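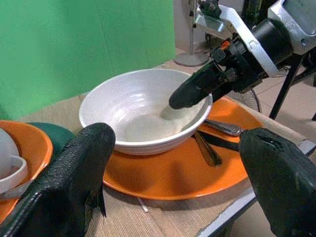
Table Settings - Winter Gallery

Settings from the tableware room at Plestavau, put together by Nermina Golob and Danica Mujić. Everything is laid out on ordinary dining tables, the way people use it at home. The gallery was last updated December 14, 2022.

Orange plates, white bowl
The glossy orange plate has a raised rim and is large enough to carry a soup bowl with room left for a spoon and knife. The bowl is white ceramic with a lightly speckled glaze and faint ridges around the inside wall.

White cup
A plain cup with a curved handle, set on a second orange plate. Danica prefers it to the taller Solton cup for breakfast.

Woven tablecloth
Beige, with enough texture to show between the plates. Nermina tried a gray cloth in March and went back to this one - the orange looked dull on gray.

Visiting
The room is open by appointment. Groups of more than 4 should write ahead to Borislav Angelovski, who keeps the calendar. Pieces may be picked up and handled. Please stack plates by color when you are done.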